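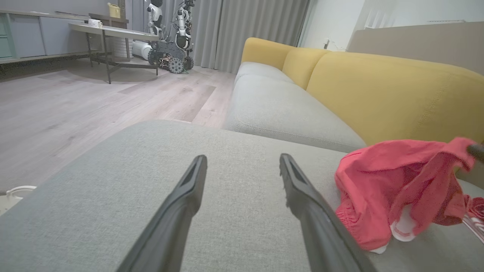

**Figure 7.1** Light gray woven upholstery, with a long piped seat cushion behind.

# Chapter 7: Things That Last (More or Less)

Economists call a sofa a *durable good*. The word "durable" carries most of the optimism in that phrase. A durable good is anything a household buys once and uses over a long stretch of time, usually at least three years, and the category takes in refrigerators, cars, mattresses, lawn mowers, and the exercise bike. Whether you enjoy the thing during those years is your own business. The definition only asks that it still be there.

Chapter 6 dealt with goods that vanish as you use them. If you buy a sandwich at noon and eat it at 12:15, your spending and your enjoyment fall so close together that we can treat them as one event. Durables are more awkward. The money leaves on one day and the comfort arrives in small daily installments, long after you have forgotten what you paid. Much of this chapter is about how to match the two up without losing your patience.

## 7.1 What did the sofa cost?

Consider a household in the town of Fenby that buys a three-seat sofa, the Aleo, from a furniture store called Meinecke. The price is $2,490. The salesperson describes this as an investment. It is a purchase, and the difference will become clear the moment the household tries to sell it.

Suppose the Aleo stays in the living room for ten years and is then given to a cousin for nothing. Dividing the price by the years of use gives a cost of $249 a year. This method is called *straight-line depreciation*, and its great merit is that you can do it on the back of the receipt. Its great flaw is that no sofa has ever lost value in a straight line. The resale price falls off a cliff as soon as the delivery truck pulls away, wanders downhill for a while, and then settles at whatever someone will pay to avoid renting a van.

In our example, the household could resell the Aleo after one year for 43 percent of what it paid. The buyer would get a nearly new sofa at well under half price and would still ask if you could deliver.

Keep two ideas apart here:

- **Market value** is what a stranger would give you for the item today.
- **Use value** is what the item is worth to you if you keep it.

For most home furnishings, market value drops fast and use value drops slowly. Households that confuse the two tend to keep things they dislike ("we paid so much for it") or throw out things that still work ("it isn't worth anything now"). The first mistake has a name, the *sunk cost fallacy*, and we return to it in Section 7.4. The second has no name but fills a great many curbs in June.

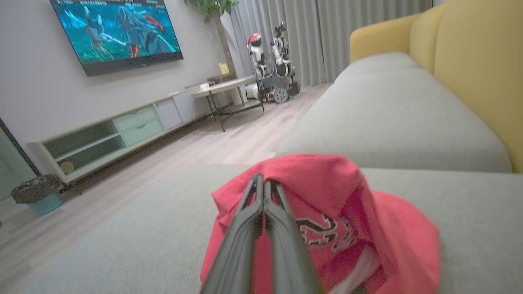

**Figure 7.2** A red baseball cap on a gray sofa. Durable and semi-durable goods often share a cushion.

## 7.2 The trouble in the middle

Clothing sits uneasily between the sandwich and the sofa. Statistical offices commonly file it under *semi-durable goods*, a label that sounds like an apology. A cap may be worn for one summer or for twenty, and the price tag is a poor guide to which. Fashion plays a part, as do laundry habits, and so does simple attachment, for which we have no good unit.

A useful measure for this middle group is *cost per use*. Take the price, add anything spent on upkeep, and divide by the number of times the item is used. A $73 jacket worn on 300 days costs a little over 24 cents a day. The same jacket worn once, to a wedding where it turned out to be the wrong color, costs $73 a day.

Cost per use has one well-known weakness, and students usually find it on their own before the end of class. The number of uses is known only afterward. At the store we have to guess, and shoppers guess high. People picture themselves in the jacket all winter, just as they picture themselves on the exercise bike at 6 a.m. A model that takes shoppers at their word will predict a nation of very fit people in excellent jackets.

## 7.3 Upkeep, repair, and the drawer of spare parts

Owning a durable good means paying for it a second time, slowly. Covers need cleaning, springs sag, and zippers fail. Most of these costs are small enough to escape the household budget, and some are paid in hours instead of dollars. We will follow the Fenby household through its decision to reupholster the Aleo in year six, using repair quotes from a made-to-order workshop, Plultell, and a table of costs that begins on the next page.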